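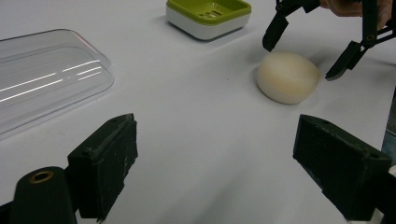 Depth drops out on clear tray, grasp planner goes for the table instead

Asked by tray_trouble in Perception

Two grippers, white table. Clear plastic tray on the left, soap dish with the green top at the back, cream coloured squashy thing on the right. Planner (Umeck, version 2) is fine with the dish and the cream one. The tray it just doesnt see. Point cloud has a few bits where the rim glints and the rest is flat table, so it proposes grasps 37 mm off to the side or none at all.

Tried: turning the lights down, longer exposure, hole filling on. Hole filling made it worse. Training set is 248 clips, 79 with something see-through in them. Do I need more clips or is this a depth problem? Demo at Strand in April so can't swap the sensor.

2 answers

Sigrun Myklebust
Depth problem. More clips won't fix it if the planner only ever gets the cloud. What we did at Brusbridge:

- segment on colour, not depth. The rim shows up well enough even white on white
- throw away all depth inside the mask, all of it, the odd good points will drag your fit about
- fit the table plane from outside the mask, then put the rim at plane + known tray height
- feed that to the planner as a fake cloud

Turn hole filling off, it smears table depth right over the tray. And mask out your own fingers if they're in view, dark pads near the lens gave us junk points too. Check your hand-eye calibration before blaming anything else, 37 mm is a lot.

Comment from tray_trouble: calibration was fine but the fake cloud idea works, it goes for the rim now. Misses the corners sometimes. Will post the mask settings when ive tidied them.

Wellasus_fan
put tape on the tray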